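Roken opens the winter region of Dredalby to all players

Tue 3 November

Roken, the small studio behind the trading and survival game Dredalby, announces today that the winter region of the game is open for everybody who owns the early access version. The update is free and it is downloaded automatically the next time the game is started.

The new region is called Lanar. It lies north of the river border and until now players could see only its southern coast on the travel screen. It brings 22 settlements, 11 new trade goods and a different way to calculate food for the caravan, as the animals eat more when the road is under snow.

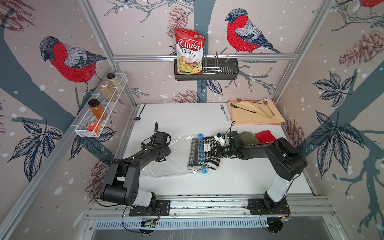 The region was first tested in September by a closed group of players. They sent us 2269 reports, and we have read them all. Many of these were about the same problem: the caravan stopped at a mountain pass and the player had no possibility to turn back. This is now corrected. The caravan can turn back at any point of the road, but it loses one day of supplies.

Players also asked for more reasons to visit the small villages. For this we have written four longer stories, each with its own ending. One of them starts at the inn of Gallardo, the last stop before the high plateau, and it can be played only if the caravan arrives there with an empty wagon. The stories do not depend on each other and they can be taken in any order.
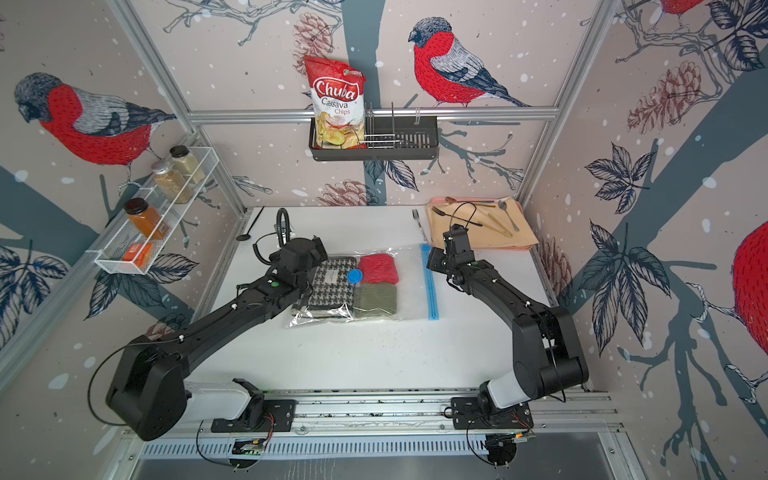

Weather in Lanar changes by the hour and not by the day, as it does in the southern regions. Snow covers the old tracks, and a player who travels without a guide must look for other signs on the way. Birds are one of these signs. Bullfinches with a red breast, like those on the wallpaper with the pine cones and bare branches, are easy to notice against a pale ground, and in the game they gather close to villages where grain is stored. Ravens mean the opposite, and it is better to go around.

Saved games from the previous version continue to work. We recommend to make a copy before the first start, because the travel screen is rebuilt during loading and this can take several minutes on older computers.

The texts of the new region are available in English and German. The next update will bring changes to the market prices and a second save slot for each caravan.

Press copies and screenshots can be requested through the contact form on the Roken website.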